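Rekham to Ship Remell Gear Bench Sets to Schools and Home Workshops

KPODO, Sunday, December 19, 2021 – Rekham, a supplier of parts for hands-on mechanics classes, has opened orders for the Remell gear bench set, a tabletop kit for learning how small gears are sorted, placed and meshed. The first production run is 3,000 sets. Orders placed before the end of the year will go out from the Kpodo warehouse in the order they come in.

The Remell set is built on a round white disc with a hole in the center. The disc goes flat on the bench and the gears are mounted on it. Loose gears are laid out beside it and fitted by the student, starting with a plain spur gear and moving on to harder parts. The gears are small on purpose. Large classroom gears are easy to see from the back row, but they go together with almost no care, and students who learn on them often struggle when they first open up a real gearbox.

Each session begins with a look at the loose part. Students check the teeth all the way around, look through the bore, and compare the gear with those already on the disc before they try to fit anything.
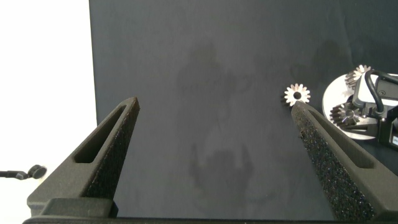
It was the size of the gears that one teacher from the October trial brought up first, saying that her students slowed down as soon as the parts got small, and that she had stopped having to tell them to look at the teeth before pushing. She added that she would like a second practice gear in every box, as hers kept ending up in somebody's sleeve. Rekham has made that change for the production run.

The October trial took in 333 students at schools and evening workshops in and near Kpodo. Most sessions were held at ordinary tables with no special equipment. Two changes came out of it, the extra practice gear and a rewritten section in the guide on what to do when a gear will not seat. The earlier wording told students to turn the gear and press again. The new wording has them lift it off, check the bore for dirt, and look at how the teeth line up before trying once more.

Rekham recommends a dark mat on a light table. A pale disc stands out on it, the center hole is easy to find, and small metal parts do not skate across the tabletop when they are put down. Any plain mat without a nap will do. Cloth with loose threads should be kept away from the teeth.

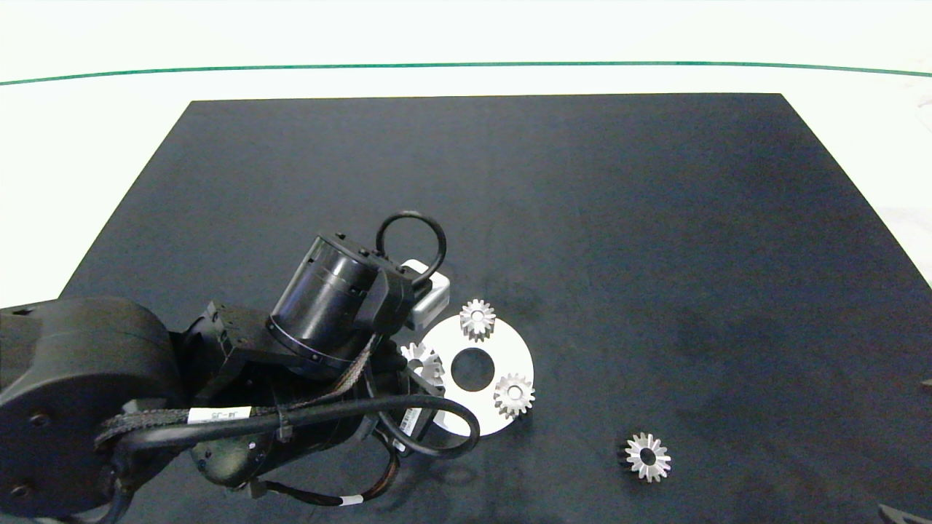
What the Set Covers

The guide runs to 140 pages and follows the order of work at the bench. The opening chapters deal with handling, cleaning and naming the parts of a gear – tooth, root, rim, bore. After that come spur gears, then bevel gears and other shapes, with notes on clearance and how a badly meshed pair feels when turned by hand. There is a short chapter on ratios. Teachers who want more arithmetic can download extra worksheets from the Rekham site at no charge.

Fitting is taught one gear at a time. The student sets a single part on a clear patch of the table, a short reach from the disc, and leaves the others in the tray until it is in place.
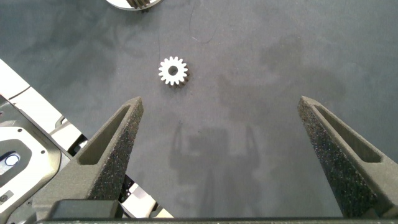

A small spur gear on a matte gray work surface.

Storage has been kept simple. The disc goes back in the box first, the tray sits on top, and the tray lid has an outline for each gear, so a missing part shows up before the class leaves. Replacement gears can be ordered one by one.

Price and Ordering

The Remell set costs $58, guide included. Schools ordering by the classroom can ask for a written quote. Shops and home users can buy through Ernier, the distributor for the line, which will also handle returns and spare parts. Mats are sold separately.

Sets are meant for ages 12 and up. The loose gears are small and should be kept away from young children.

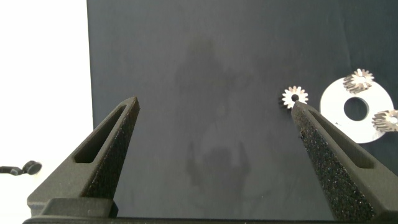
Small metal spur gear, ready for fitting practice.

About Rekham

Rekham makes and packs bench kits for mechanics teaching in schools, evening classes and home workshops. Its office and warehouse are in Kpodo. Other kits in the range cover hinges, springs and basic fasteners.

Press contact: Rekham Press Office, Kpodo. Review sets are available to trade and education publications on request.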